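Second week of driving a robot with my hands

28th September

So I have now spent 20 hours steering the Prilska robot around its simulated kitchen, and my shoulders would like a word. You put on the headset, grab the two controllers, and every clumsy thing your wrists do gets saved as a lesson for the robot. I'm aiming for 88 good demos by November (gulp).

Most of my time goes to the wrist views, which took me ages to get used to. The fingers stay put and the whole world swings around them! 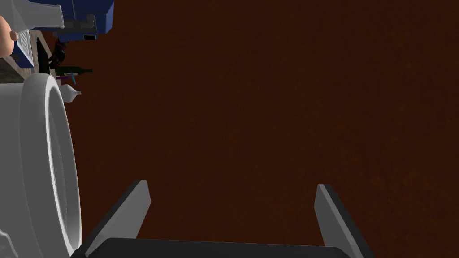 Wrist view, fingers wide open, holding a whole lot of nothing.

My big discovery this week is that I rush. I'd reach, grab and yank all in one go, and when I played those demos back they looked like somebody stealing a sandwich. Now I stop for a beat before I close the fingers, and the replays are so much easier to follow.
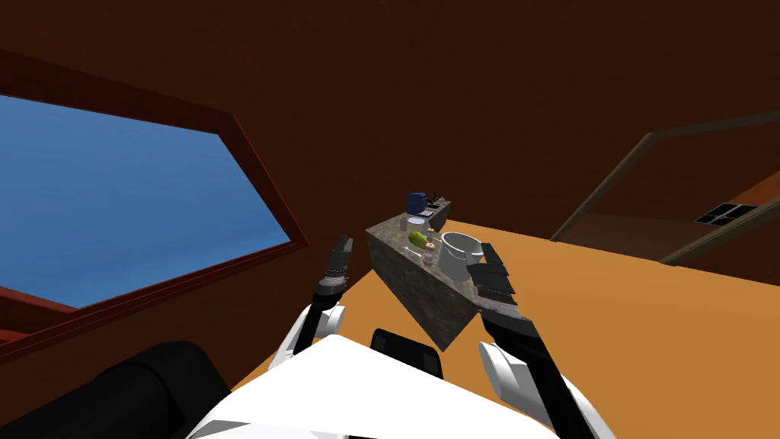
Two hands at once is still the hard part for me. I'm right-handed, and the moment I concentrate on that side my left arm starts to drift like it's got its own plans. The big white pot on the end of the island is right beside the right gripper, so that hand gets all my attention, and I have to keep reminding myself the other one is out there hovering by the left front corner. I've started saying "left, left, left" under my breath. My cat leaves the room.

The folks on the Bakgate forum told me to switch views less and trust the head view for the long reaches, then go to the wrist only for the last little bit. 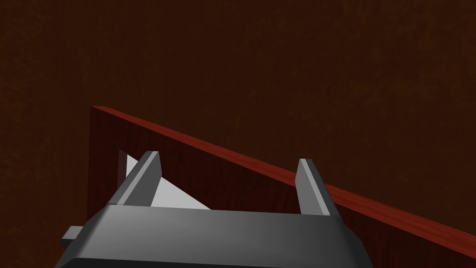

I tried it for a whole evening and I'm sold, mostly. I still peek too early when I'm nervous, and then I lose track of which way is forward and have to back out and start over. Those takes go straight in the trash. Tomorrow I'm turning the controller sensitivity down a notch and having another go.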